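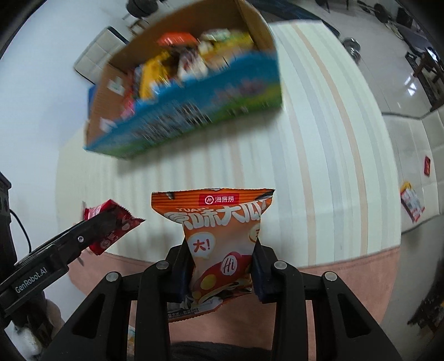
Why can't we just threshold the gripper width and call that a grasp? Ilham Sinaga asked me that at the end of last session, and I gave a lazy answer, so let's do it properly this time. It's most of what these notes are for.

Week 9: turning two-handed recordings into labeled segments

The width threshold is what everybody writes first (me too!). Fingers narrower than some number means holding, wider means free. On a rigid block it works fine. Now try it on a snack bag. A bag of sunflower seeds gives when you pinch it, and how far it gives depends on where you got hold of it. Pinch near the lower half and you've got seeds between the fingers; pinch up by the seal and you've got two sheets of film, and your width reads almost the same as an empty closed gripper. Same bag, same hand, two very different numbers.

So in the Hanby segmenter we look at three signals together:

width: the raw opening, smoothed over 9 samples
width rate: how fast it's changing, and in which direction
image agreement: does the patch between the fingers move with the fingers, or with the background?

The third one does most of the work, and it's also the one that breaks. When the view swings fast you get blur, and the tracker loses its corners on exactly the samples you care about. My fix is boring. If fewer than 40 corners survive, hold the previous label and mark the sample as unsure. Please don't interpolate! I did that for a whole November and had to throw the labels away.

Two hands make it messier. Each gripper gets its own label track, and a packet in the left one tells you nothing about the right one. Keep the tracks separate until the very last step, then merge them into joint segments (left holding, right holding, both, neither). Students who merge early always end up with a "both" class that swallows everything.

One more thing on crinkly packaging. It's shiny, and the highlights slide around as the bag turns, so the tracker thinks the bag is slipping. Plaseo has a highlight mask you can switch on in the config, under perception. Try it on and off and look at the difference yourselves.

For the lab, take clip 13 from the Surkstead folder, run the plain threshold, then run the full segmenter, and plot both on one time axis. Write me a paragraph on the first place they disagree and which one you believe. Upload the plot with your script, and put your config file in the same folder, please.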